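Servicing the linkage and fingers on a hand-held gripper

Applies to the Kemow two-finger hand-held gripper, as used on the bench at Rirnudari.

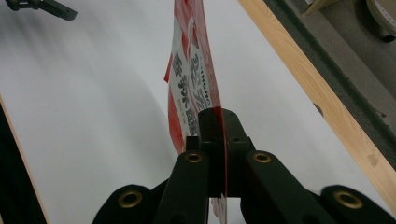 When to do this job

Strip and check the gripper after every 200 hours of use, or sooner if one finger starts to lag behind the other. A flat packet is a good test piece. If it creeps out of the grip when you hold it upright, or leans over to one side, the linkage needs attention. The job takes 38 minutes if nothing needs replacing.

What you need

Hex keys and a small flat screwdriver
Lint-free cloth
Cotton buds
Dry PTFE spray
A parts tray
The Ellwood spares kit, which has the pivot pins and washers

Before you start

Take out whatever is in the fingers and unplug the cable at the handle end. Put the gripper on a clean, light-coloured worktop. The washers are black and very easy to lose on a dark bench mat.

Step 1. Check for play

Hold the body still and try to rock each finger from side to side. A slight movement at the tip is normal. If you can feel a click at the pivot, the washer is worn. Do the same with the linkage arms. Mark the loose joints with a bit of tape so you know which ones to come back to.

Step 2. Remove the fingers

Open the gripper fully. Undo the pivot screw on the left finger, slide the finger out and lay it on the left of the tray. Repeat on the right. The fingers look the same but wear differently, so don't swap them over.

Step 3. Clean

Wipe the arms and fingers with a dry cloth. Use a cotton bud in the pivot holes – packet dust collects there and turns to paste if anyone has used oil. Never use solvent on the black parts. It dulls the surface and can make it brittle.

Step 4. Replace worn parts

Fit a new washer to any joint you marked. Change the pin too if you can see a groove in it. Give each pivot one short burst of PTFE and wipe off the extra.

Step 5. Refit and close up

Put the fingers back and tighten the pivot screws until they just bite, then back them off by 5 degrees. Open and close the gripper 13 times by hand. It should move freely and both fingers should meet in the middle.

Step 6. Test the grip

Plug the cable back in and run the zero routine in Prumell with the fingers closed. Then pick up a flat packet by its end, tilt it both ways and set it down again. If it twists, go back to Step 5 and slacken the tighter side a little.

Write the hours and any parts used in the bench log. Page last changed Oct 28, 2026.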